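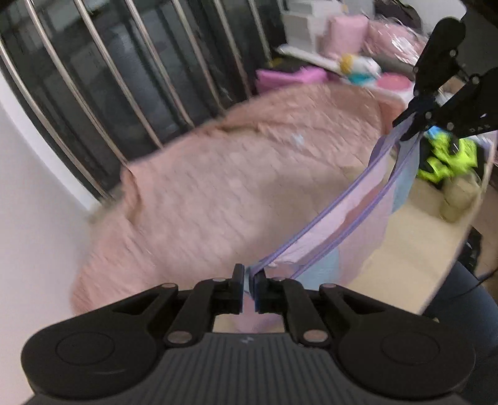
Machines will be ready to fold the laundry when they can do it in a room that has not been tidied for them first. That was the view put by Amrit Ouellet at an afternoon meeting in Kernham in December, where the Haugland Institute presented the first results of its study of household and shop-floor tasks. The institute said it did not disagree.

The study, known as Patbridge, asks whether current two-armed machines can carry out ordinary chores to a standard that a household or a small store would accept. It covers 35 tasks, among them folding towels, sorting returned clothing, wiping counters and restocking low shelves. Over the period under review, 3,162 attempts were recorded and scored.

According to the summary issued by the institute, rigid goods of regular shape gave the best results. Boxes and jars were placed on shelves in the correct position in most attempts, and the machines worked at a steady pace throughout. Cloth remained the most difficult material. Thin garments, stretchy trim and items made of several joined panels were often picked up by the wrong edge, and a second grip was needed before folding could begin. Fabric held between two grippers can be pulled straight with some reliability, the summary states, but laying it down flat is another matter, particularly on top of other soft goods.

Of the tasks studied, 27 were completed at least once without help from a person. Only 4 met the full standard, under which a machine must finish the work on a table or shelf it has not met before, with other items left in place.

Speed was also reviewed. In the clothing trials, a trained store employee finished a pile in nearly a quarter of the time taken by the machines. The institute noted that speed was given less weight than care of the goods, as a household may be content to leave a machine working for an afternoon. Stores taking part in the study did not share that view and asked that time be given greater weight in the next round.

Cultstead, a clothing retailer that provided stockroom space for part of the work, said it had no present plans to change its staffing. The company will continue to take part and has asked for trials with children's wear and bagged goods, which make up a large share of its returns.

The second stage of Patbridge will deal mainly with fabric. The scoring sheets and task list may be requested in writing from the institute's Kernham office.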